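Countertop Layout, Unit Kitchen: Gallery

The kitchen at Bredulell is used for short cooking sessions and for testing counter arrangements. The counter has a white marble-pattern surface with gray veining. The layout follows a simple rule: one cutting board in the working area, heating appliances at the sides and back, small containers against the wall or the backsplash. The board has a juice groove on all four sides. Its feet were removed in December, so it now sits flat on the stone.

Clearances were set by Nikola Cieślak. The minimum free strip between the board and any appliance door is 9 inches. The toaster oven door opens downward and needs that strip in full. Power is taken from 2 outlets on separate circuits, and the oven does not share one with the kettle.
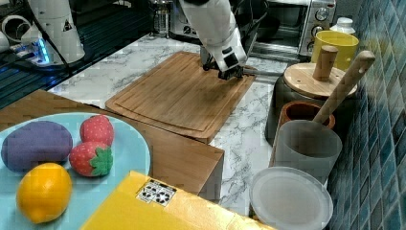 Coffee press at the back, toaster oven to its right. Yellow mug at the oven's right corner. The wooden spoon is laid across the pot with the round wooden lid. 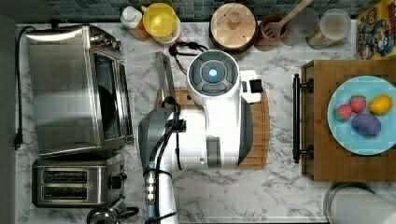

Counter from above. Two-slot toaster next to the toaster oven, containers in a row along the dark blue-gray tile. The slotted spatula is kept in the brown crock.
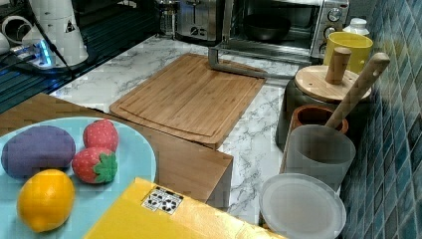
Light blue plate with the toy food: two strawberries, a lemon and a purple eggplant. Cutting board set at an angle, round pan in the oven.

Samer Yammine writes that the angled board is the one part of the layout he would change. In his own kitchen at Zovport the board is kept parallel to the counter edge, and he finds that it takes up less depth that way and is easier to wipe around. He also asks whether the juice groove is deep enough for tomatoes, and whether the board slides without its feet.

The groove holds the juice of 2 large tomatoes before it runs over. A damp cloth under the board stops it from sliding on the stone. The angle is left to the person cooking and is not part of the layout rule.

Care notes
Wipe the stone with a damp cloth and mild soap. No vinegar, no lemon juice left standing.
Oil the board, leave it for 24 hours, then wipe off the excess.
Empty the crumb trays of both the toaster and the toaster oven after each session.
Wooden lids and spoons are washed by hand and dried upright.
Toy food is stored in the drawer below the plates.

The full inventory for this kitchen runs to 265 items and is kept by Oskari Honkanen. Requests for a copy go to the Bredulell desk.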